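Grernance Council Meeting Manager
Clerk's Set-Up Guide

Section 4: Preparing an agenda packet and opening the vote

This section covers the work done between the close of agenda requests and the call to order. You need a Clerk or Deputy Clerk login. Council members and department heads can view a packet after it is published but cannot change it.

Before you start, check that the meeting body has been created (Section 2) and that every voting member has a seat number (Section 3). The screens shown in your browser may carry your city's name and seal in place of the default Bistau banner.

4.1 Create the meeting

1. From the Meetings tab, select New Meeting.
2. Choose the meeting body from the list. Only bodies marked Active appear.
3. Enter the meeting type: Regular, Special, Work Session or Emergency.
4. Enter the start time and the room. If the room is not listed, select Other and type the street address in full.
5. Select Save as Draft. The meeting now shows in gray on the calendar and is hidden from the public page.

Note: Changing the meeting type after this point clears the notice deadline. Enter it again before you publish.

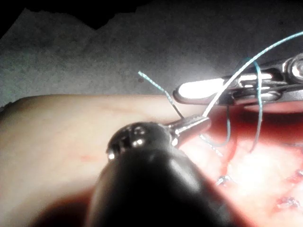
4.2 Add agenda items

1. Open the draft meeting and select Items.
2. Select Add from Request to pull in items sent by departments, or Add Blank to type one yourself.
3. Give each item a title. The title is read into the minutes exactly as typed.
4. Set the action: Vote, First Reading, Second Reading, Hearing or Information Only.
5. Drag items into order. Numbering updates when you let go of the mouse button.

The summary box holds up to 2000 characters, including spaces. Text pasted from a word processor keeps its line breaks but loses bold and underline. Longer background material belongs in an attachment.

Items on the consent agenda are grouped under one heading and take a single vote. To move an item to the consent agenda, check the box at the far right of its row.

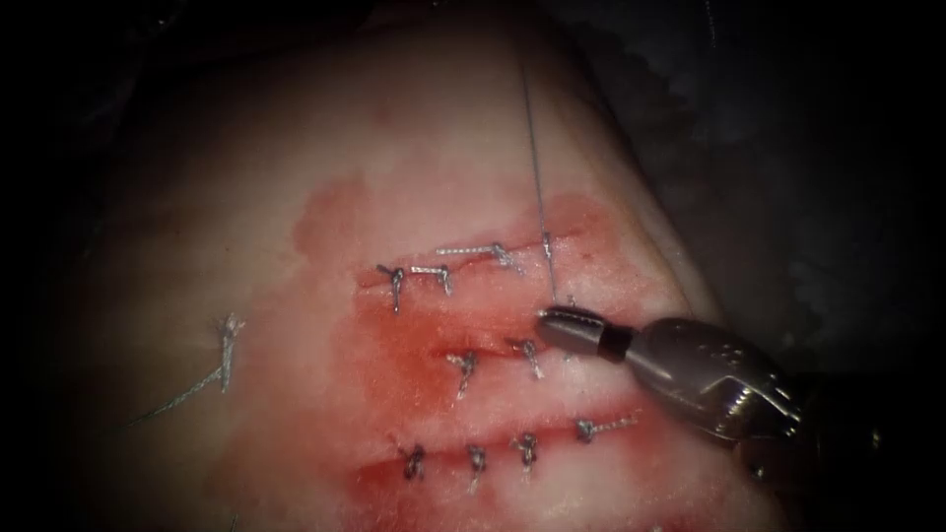
A member can ask to pull a consent item at any time before the vote. When this happens, open the item, clear the consent box and select Save. The item drops to the first open place under New Business and can be dragged from there. Items already voted on are locked and cannot be moved.

Caution: Do not delete an item to remove it from the agenda after notice has been posted. Use Withdraw. A withdrawn item stays in the record with its number, and the items after it keep theirs.

4.3 Attach supporting documents

1. Open the item and select Attachments.
2. Select Upload and choose one or more files. PDF, DOCX, JPG and PNG are accepted.
3. Wait for the green check mark next to each file name.
4. Type a description for each image.
5. Choose who can see the file: Public, Members Only or Clerk Only.

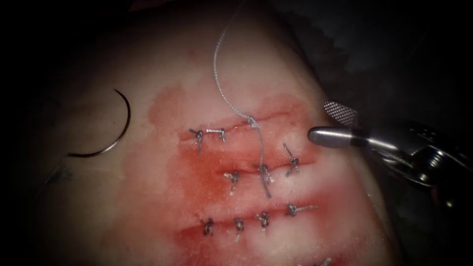
Every image set to Public needs a description before the packet can be published. Screen readers use this text, and it is printed under the picture in the paper packet. Keep it to one or two sentences and say what can be seen. "Photo 3" will be rejected by the checker. "Three parallel cuts in a pale practice pad, with stitches in them and red staining around and below" will pass. Leave opinions and requests for funding out of the description – they go in the summary box.

Scanned PDFs are run through text recognition overnight. If you upload after 5 p.m., search may not find the words in the file until the next morning.

4.4 Publish the packet

1. Select Review. Missing titles, descriptions and notice times are listed in red.
2. Fix each item on the list, then select Review again.
3. Select Publish and type your password.

The public page updates within a few minutes. Subscribers get one email for each meeting body they follow.

To change a published packet, select Amend. The amended packet is stamped with the time, and the earlier one stays available from the History link.
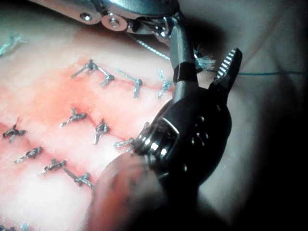 Amending does not restart the notice period. If your charter requires new notice for a change, enter the new deadline by hand under Notices.

4.5 Connect the voting panels

1. Turn on the base unit at the clerk's desk and wait for the steady blue light.
2. In Settings, open Panels. The port should read 3855. If it does not, type it in and select Save.
3. Turn on each member's panel. Seat numbers fill in as the panels connect.
4. Select Test Vote. Ask each member present to press Yes, No and Abstain in turn.
5. Select Clear Test.

Caution: Test votes that are not cleared will appear in the draft minutes.

If a panel stays amber, turn it off, wait ten seconds and turn it on again. If it still does not connect, mark the seat as Voice Vote and enter that member's vote from the clerk's screen. Replacement panels are ordered from Distitov using the part number on the back label.

4.6 Open and close a vote

1. Select the item being voted on.
2. Enter the members who made and seconded the motion.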